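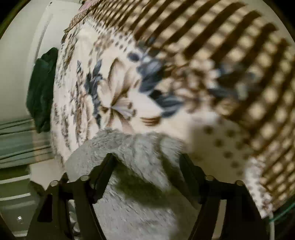

## Monday, 11 p.m.

I came home late from the tracking room and I am too awake to sleep, so I write a little.

Skulta is in orbit. The launch was delayed two times in the morning because of wind at high altitude, and then at the third try everything went very quickly. Loïc Hoarau had the headset and I had the second screen, where I must watch only the battery and the temperature of the radio. It is a small job but I like it. The first pass over our antenna lasted 806 seconds. For the first part of it we heard nothing, and I could feel my heart in my ears. Then the beacon appeared on the waterfall display, a thin line, a bit lower in frequency than we had calculated. Annick Vasseur said "there you are" very softly, like to a cat.

We received 62 packets. Four were damaged. The battery is good, the radio is a little warmer than in the model, and Annick thinks it is the sun angle before the satellite has finished its slow turning. I am not so sure. In the vacuum test at Ferrand we had the same small difference and we decided to live with it. I would like to look at those files again tomorrow, before the meeting.

The second satellite, Lostura, was on the same rocket, but its team has no signal yet. I wrote them a message and then I erased it, and then I wrote it again shorter. What can you say? Their first good pass is during the night. I remember Etance, which was silent for a whole weekend and after that worked for 1434 days.

Things to do: correct the orbit file, ask Loïc for the new antenna schedule, call Mum (she watched the launch on her computer and she thinks I was in the picture – I was not, I was 3234 kilometres from there).

I ate only crackers today and one banana. My neighbour's light is still on too. I have put the alarm for 5:40, for the morning pass, and my shoes are beside the door.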